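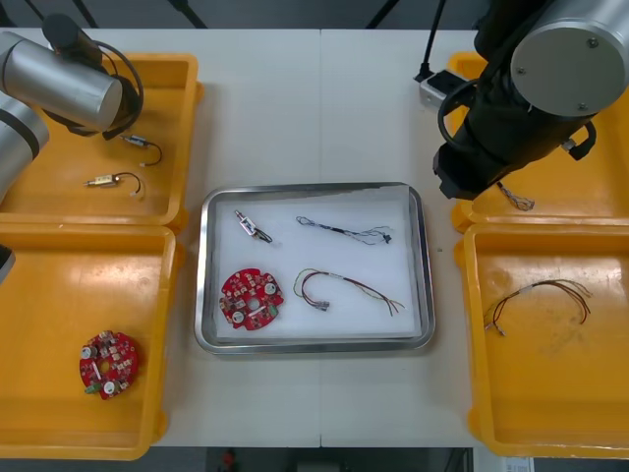
Myfanwy Phillips wrote back after the autumn report that she wanted to know less about how many schools had booked and more about what the children did once they got off the bus. This report tries to answer her. It covers the school visits program at the Istodstead farm museum, up to 16th February.

Visits so far

We have hosted 104 classes since the grant began. Most were third and fourth grade. Kindergarten bookings were slower until we shortened the program for that age to 50 minutes, and they have picked up since. Three classes canceled for snow and all of them have rebooked for April.

A typical group now splits in two on arrival. One half goes to the dairy barn and the other to the schoolroom, and they swap after the lunch break. We used to run everybody through together, and with 60 children in the barn the ones at the back heard very little. Teachers asked for the change on their feedback cards last spring.

In the barn the children skim milk, turn the butter churn and weigh out what they made. In the schoolroom they write on slates and do a short arithmetic lesson from the old county reader. The slates are popular. The arithmetic is less popular, and Ifor Humphreys has rewritten it twice. The current version uses egg prices and goes better.

Materials for teachers

The pre-visit packet is finished for grades K through 5 and can be downloaded from our booking page. The middle school packet is late. Two of its six lessons still need to be matched to the state social studies standards, and we expect to send it to you with the next report.

The Phillips trunk — the loan box of household objects that goes out to schools unable to travel — has been to Rolton and back and is booked through the end of the school year. The washboard needs a new frame. We would like to build a second trunk from the same budget line if you agree.
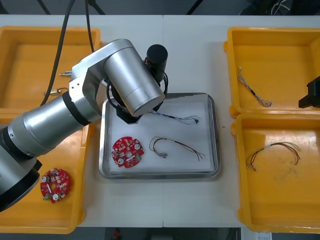
Spending

Bus subsidies are running ahead of plan and supplies are running behind. Fuel surcharges account for most of the first. On supplies, we bought slates and cream in bulk and paid less than we budgeted. We ask to move the unspent supplies money to buses for the rest of the year. No other line needs to change.

Next period

Hire one more part-time guide for the spring season
Finish the middle school packet
Put a ramp at the schoolroom side door, which the contractor has scheduled for April
Try the Jinari booking calendar on weekday visits before using it for summer groups

Receipts and the feedback card summary are attached.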